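Zudusus: badminton match records

Welcome! Zudusus is a collection of badminton results and rally notes for anyone who loves the sport and likes digging through scores. 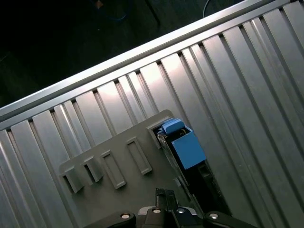
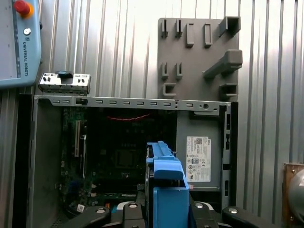
Metal worktable; teach pendant and open computer chassis.

What's inside
3,023 singles matches from 25 tournaments, 1,134 of them with full point-by-point scores. Another 700 doubles matches sit in their own folder and are great fun to explore.

Files
matches.csv: one row per match
rallies.csv: one row per point, with server and winner
doubles/: same layout, with two extra player columns

Known gaps
Retirements are marked "ret" and keep the score at that point. Shuttle speed is missing for the Nollow Open. Player names follow the draw sheets, so spellings can differ between events.

Changes
24 June 2023: added the Wan Cup and fixed swapped game scores in the Vusido League files.

Next up is mixed doubles, planned for October. Corrections are very welcome, so please send the match ID along with the right score!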